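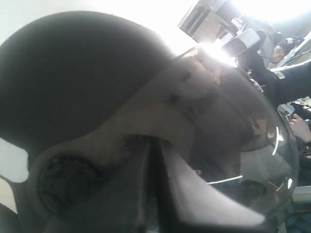
How do you store clear domes so they don't get scratched?

Wrap each one in soft cotton and keep it alone in its box. Never put one inside another, even with paper between.

Print this thread | E-mail this thread

Display props and shop fittings > Storage and cleaning

birkett_hats wrote:
I am the one who asked above. Thank you for the quick answer. My second question is about a mannequin head, matte white, which I use for the hat displays. It has grey smudges on the forehead and the crown, and a few tiny dark specks near the temple. I bought it in January from a shop that was closing, for $60. Which cleaner is safe for a matte colour?

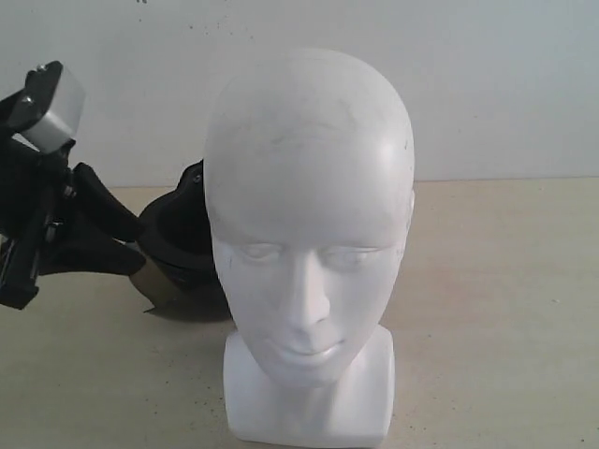 The white head, eyes closed, with the grey marks on forehead and crown.

Wusteck wrote:
Lukewarm water, one drop of dish soap, microfibre cloth. Let it dry and look again before you try anything stronger.

Malcolm Naylor wrote:
I don't agree with the soap. On matte paint it can leave a shiny patch, and then you have a worse problem than a smudge. I use a white vinyl eraser, very lightly. I have done hat stands for a theatre wardrobe for many years and the eraser has not failed me.

Wusteck wrote:
With respect Malcolm, an eraser is rubbing, and rubbing is exactly what makes matte go shiny. I did it on one of mine and the forehead still looks polished.

Malcolm Naylor wrote:
Then you pressed too hard, mate.

elau292 wrote:
Both can be right, it depends if the head is painted or if the material is white all the way through. Test under the base where a customer will not look. If it is a scuff and the paint is gone, no cleaner will help. I would repaint it then, a small tin of matte white was about $100 less than a new head when I last compared.

birkett_hats wrote:
I did not think of the base, thank you. I will test there with the eraser first and soap second. Malcolm, how do you remove the crumbs from the eraser?

Malcolm Naylor wrote:
Soft makeup brush. Don't blow on it, you will spit.

Contact us | Copyright Broler Forums | Back to top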